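The Bench Beside the Belt

Light packing work is decided by the table. The belt sets the pace, but most of the handling takes place in the short stretch next to it, and a poor layout there costs more time than a slow motor does.

Hedvig Dahlgren has laid out packing cells at Puvimcombe for most of her working life. Her current one combines a belt conveyor, a work table and a fixed scanning station. She starts with the work surface. A cutting mat is her usual choice for small goods. It grips the item, takes a blade without damage and has a printed scale, so an operator can check a carton or pouch against a known length without reaching for a tape.

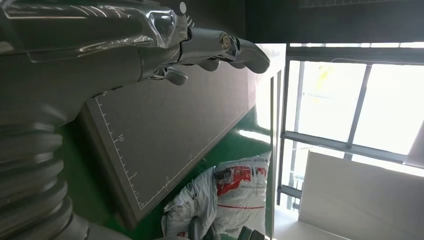 Cutting mat with a white ruler scale printed along its edge.

The mat should lie flat, with nothing stored on the scale. Dahlgren replaces hers every October, whatever the condition of the surface. Scored mats catch the corners of thin plastic bags, and a snagged bag has to be opened and repacked.

Color is the second decision. Dark, matte surfaces are easier to work on under strong overhead light, and white labels stand out against them. Belts are a compromise. A smooth green belt wipes clean quickly but throws back some glare, so the lamps over it need to be placed with the operator's eye line in mind.

The third is the scanner. Pei-shan Hsiao, who maintains the cells, prefers a vertical pillar on a flat base to a handheld unit. The item goes to the same spot each time and both hands stay free. In a trial at Dustel, a handheld station cleared 137 parcels an hour and a pillar station cleared 188, with the same operator and the same stock.

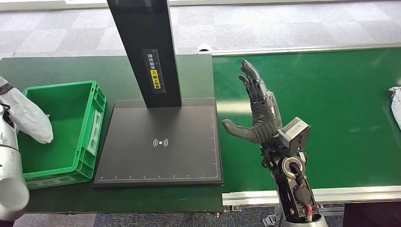 Hsiao puts the pillar on the table and leaves the conveyor frame alone. Bolting a scanner to the frame saves space, but vibration from the drive travels along the rail and read errors go up. She allows a gap of 5 inches between the base board and the belt, enough for a hand to pass without brushing either one.

Maintenance is routine. The side frame bolts are checked weekly for torque. Loose packaging is cleared from the belt at the end of a shift, and the scanner window gets a dry cloth. Belt tension is logged on paper. Dustel runs its cells 365 days a year and does the same checks in the same order, with the log kept in a clip under the table.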